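Cuisine partagée de la maison Caldeira, étage du haut
Fiche de contrôle sécurité et hygiène, passage de juin
Contrôle fait par : Nayara Bastos
Relu par : Reginald Strickland

Un petit mot avant les cases : merci à toutes et à tous, la cuisine est vraiment agréable à vivre, et les remarques qui suivent sont là pour nous aider, pas pour gronder qui que ce soit !

1. Électricité du plan de travail
Cordon noir au fond du plan : À REPRENDRE
Commentaire : il fait une boucle derrière la vaisselle, et c'est le genre de chose qu'on accroche en attrapant une assiette un peu vite (je parle d'expérience). Merci de le ramener contre le mur.
Cuiseur à riz : débrancher après usage, ne rien poser sur le couvercle. 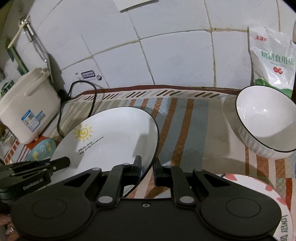

Je sais bien que les prises sont mal placées dans cette cuisine, Ningsih me l'a redit encore l'autre matin, et j'ai demandé un devis chez Plunel pour en ajouter une. En attendant, on fait avec, et on garde les cordons loin de l'évier.

2. Textiles
Nappe rayée sur le plan : ACCEPTÉ, avec réserve
Commentaire : elle est gaie, tout le monde l'aime, je n'ai pas le cœur à l'enlever. Mais qu'elle reste bien à plat, sans pli sous la vaisselle, et qu'elle passe à la machine à 60 degrés quand son tour vient. Les torchons à part, s'il vous plaît.

3. Vaisselle
Assiettes décorées (celle au soleil, « Hello, day », et les autres) : à ranger à plat
Bols blancs : À TRIER
Commentaire : passez le doigt doucement sur les bords avant de ranger, et mettez de côté tout bol ébréché, même si c'est votre préféré. Zuleica garde un carton pour la vaisselle abîmée sous l'escalier. Regardez aussi la nappe au pied des bols, un petit éclat se perd facilement sur des rayures.
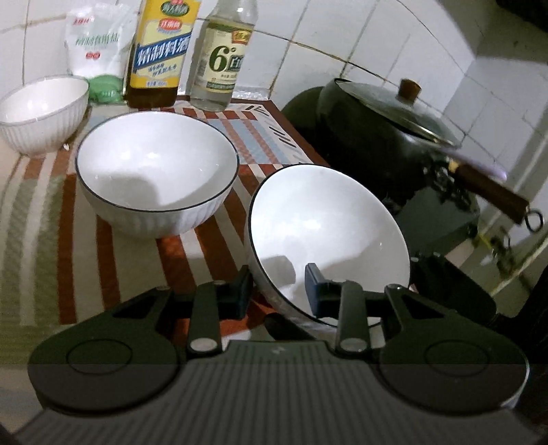 Point 3 : les bols blancs sur la nappe ; petit fragment blanc près du pied du bol de gauche, à ramasser.

4. Murs
Carrelage blanc : joints assombris, À BROSSER
Commentaire : une vieille brosse à dents et un peu de patience, c'est encore ce qui marche le mieux. Silvana s'est proposée, on peut lui tenir compagnie avec un café.

Prochain passage à 13 h, après le repas, pour les points 1 et 3. Laissez vos questions sur le cahier près de la porte, je les lis toutes.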